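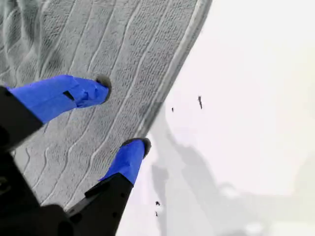 How to read a soccer prediction article before you bet on it

By Damilola Ogunleye
14/06/2018

Every big tournament brings a flood of match previews, and most of them end with a tip. I used to write them. I also used to follow them with my own money, and the money is why I started keeping notes. What follows is the routine I go through now before I take any preview seriously. It takes 10 minutes, and most nights it talks me out of the bet.

Step 1. Find the tip and write it down

Skip the team news and scroll to the pick. Write down exactly what is being tipped, at what odds, and when you read it. "Home side to win" and "home side to win and over 2.5 goals" are two very different bets, and plenty of writers slide from the first to the second between the intro and the final paragraph. If there are no odds given, close the tab. A tip without a price can't be right or wrong in any way that matters to you.

Step 2. Turn the odds into a percentage

Divide 1 by the decimal odds. A price of 1.60 comes out at 62.5 percent. At 2.50 it's 40 percent. Now ask whether anything in the article tells you the real chance is higher than that. Usually the writer has only told you that the favorite is the favorite, and the bookmaker knew that already.

Do this for all the outcomes in a market and you'll find they add up to more than 100. The extra is the bookmaker's cut. You have to beat that too, before you make a cent.

Step 3. Cross out the filler

Print it or paste it into a blank page and strike every line that would be true of any match. "Will be desperate for three points." "Has quality all over the field." "Anything can happen in a cup game." See what's left. I did this with a preview on a site called Kolance last November and was down to one sentence, about an injured left back. He played the full match.

Step 4. Check the sample

Head-to-head records are the worst offenders. "Unbeaten in the last 6 meetings" sounds strong until you notice the first of those was played under a different coach with a different squad. The same goes for streaks in friendlies, where half the team comes off at the break. I give any figure from fewer than 16 matches very little weight, and I'm suspicious of any number that starts on an oddly chosen date. Somebody picked that date.

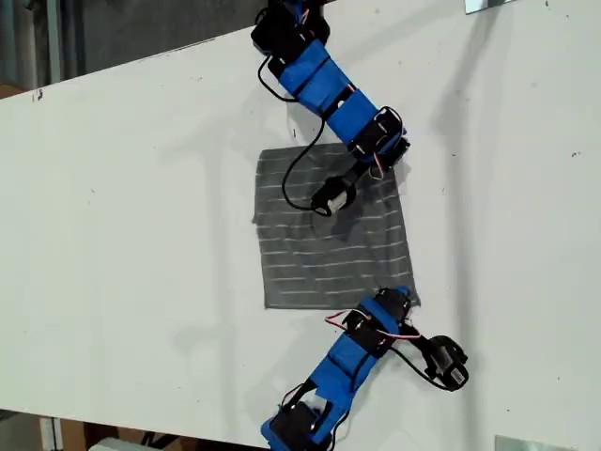

Two blue arms and a striped gray cloth on a white table.

Step 5. Look for the record

This is where most sites fall down. A tipster who wins will show you every pick, including the ugly ones, with the odds at the time of posting. Trustent says "proven results" on its front page, and I couldn't find a single losing bet listed anywhere. Musau does list its losers, to be fair, but quotes the best price available from any bookmaker, often one that had gone by the time the article went up.

My friend Ngozi Yusuf went through 238 archived tips from a newsletter called Mahmoudi and logged each one at level stakes. The newsletter claimed a healthy profit. Her spreadsheet had it slightly down. The gap came mostly from "bonus tips" that counted when they won and went missing when they lost.

Step 6. Follow the links

Hover over the odds in the article. If they lead to a sign-up page with a tracking code at the end, the writer may well be paid when you open an account, and in some deals gets a share of what you lose. That doesn't make the pick bad. It does mean the article has done its job whether the pick comes in or not.

Step 7. Paper bet first

Pick one writer and log the tips for a month without staking anything. Use the odds you could really have gotten when you read the piece. Keep the columns simple: match, tip, odds, result, running total. A month won't prove anybody is good, but it's long enough to catch someone who quietly edits old articles, so save a copy of each page as you go.

What about the models?

Some sites have swapped the expert for an algorithm. Run the same steps. Ask for the full list of past predictions and the odds they were made at. "Our model simulates the match thousands of times" tells you how long a computer was running and nothing about what went into it.

If you do end up betting, set the amount before you open the preview and stick to it after you've read it. Mine is the price of a sandwich.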